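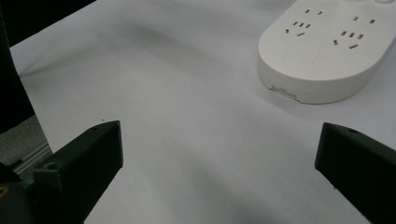

Wrist view, gripper open, with the outlet end of the lamp base at upper right.

Wrist camera only, or wrist plus head camera? White object on white table

Posted in Robot Learning, June 10, 2022

Hi all! I'm new to learning from demonstration and having a great time with it, but I've hit a decision I'd like to get right before I record a lot more data.

We collect with two hand-held grippers, one per hand, each with its own camera. There is also a camera at head height looking down at the table. The task is handling a desk lamp whose base doubles as a power strip. The policy is a plain image-in, motion-out network trained on the demonstrations, with nothing clever in the middle. My code is forked from Zolent, if that matters to anyone.

I have 138 demonstrations so far. I trained one policy on the wrist cameras alone and one on the wrist cameras plus the head camera, then ran each of them 40 times. The result surprised me. With the lamp near the middle of the table, the two policies looked the same to me. When I moved the lamp toward a corner, the wrist-only one would head off in the wrong direction and never recover. The one with the head camera did much better there, but it got sloppy at the last bit, right where the fingers close.

The lamp is white and so is the table, so from the wrist there are moments when all you have to go on is some socket slots, a rim and a shadow. I love how much the network gets out of that, but I suspect I'm asking for trouble.

So, is the head camera worth keeping? And should I put a colored cloth down, or is that cheating? I've read people on both sides and I can't tell who is talking about their own results.

posted by stoltix_fan

Keep the head camera! I went through nearly the same thing in November with a different object (a stapler, also white, what can I say) and it was the most fun I've had with a negative result.

The two kinds of view are good at different parts of the job. A head view has the whole layout in it: the base, the arm of the lamp, the long head coming down at a slant, both hands, and how they all sit relative to each other. A wrist view has what is near the fingers and not much more. In yours the base runs out of the picture at the corner, so the network has no way of telling from that one image where the lamp head is. If it hasn't got any memory of earlier images it has to guess, and a guess from the middle of the table is usually fine, which would explain why you saw no difference there.

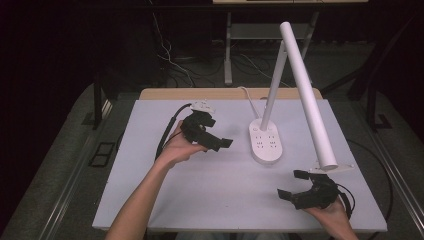 The sloppiness at the end is the part I'd look at next. My bet is that the network leans on the head view all the way through, even after the wrist views have become the better source. Two things helped me. First, I dropped out the head image at random during training, so the policy had to learn to finish from the wrists. Second, I stopped shrinking the wrist images so hard. I had been feeding everything in at the same small size, and small dark slots are exactly what disappears when you do that. Try the second one first, it's an afternoon of work.

One more thing to check is occlusion. Your own hands and the grippers cover part of the table from up there, and the closer you get to the object the more they can cover. Go through some demonstrations and look at the moment just before contact. If the contact point is hidden from the head camera in a good share of them, you have your explanation and it's a nice little figure for a write-up too.

On the cloth: I wouldn't call it cheating, but I'd record both. Do a batch on white and a batch on a color, train on the mix, then test on each. If you only ever record on blue, you'll have a policy for blue tables. Shadows are real information as well – on white they are about the best cue for height you have, and a dark cloth takes a lot of that away.

Please post what you find. Corner starts versus center starts, reported separately, would be really useful to the rest of us.

posted by gestville_lab

cloth is fine, everyone does it. also check your camera sync before you change anything else, mine was off by 2 frames and the closing part looked just like what you describe

posted by rm360

Adding to the long answer, which I agree with apart from one point. Random dropout of the head image worked badly for us until we also varied the start position more. With most starts in the center, the network can do without the head view and still score well in training, so it never learns what that view is for. Spread the starts out first, then try dropout.

I'd also run the corner test more than 40 times before believing a small gap. A big gap like "never recovers" is another matter and I'd trust that one. We use the Selvanayagam script for shuffling start positions, and it saves a lot of arguing over whether somebody favored the easy spots.

posted by two_left_grippers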